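Unit 4: Clearing and washing tableware
Makcombe Household Skills, handout 23

Sort pieces by shape before any washing begins. Bowls are grouped with bowls – plates are stacked by diameter, largest at the base. A stack of mixed sizes puts the load on the rim of the smaller piece, and rims chip first. 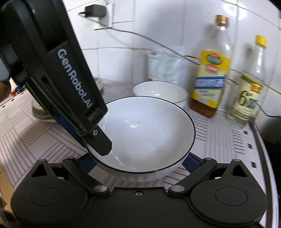
White bowls with a thin black line at the rim.
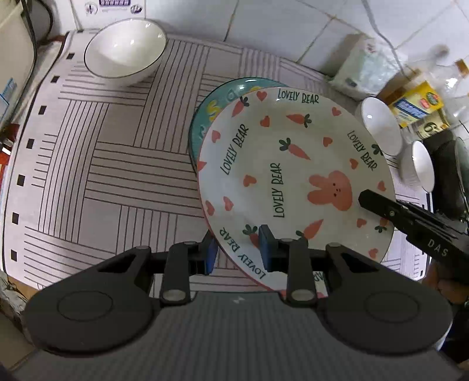

Rinse from the rim inwards and let the water run to the lowest point. Tilt each bowl to drain it. The foot ring holds water and must be wiped separately.

Lift overlapping plates one at a time. Do not slide them, as an unglazed foot will mark the glaze beneath. Printed ware gets a soft cloth only.

Reading for May: Dhillon, pp. 100–107. Record any chips on the Sinico sheet, noting the colour of the rim.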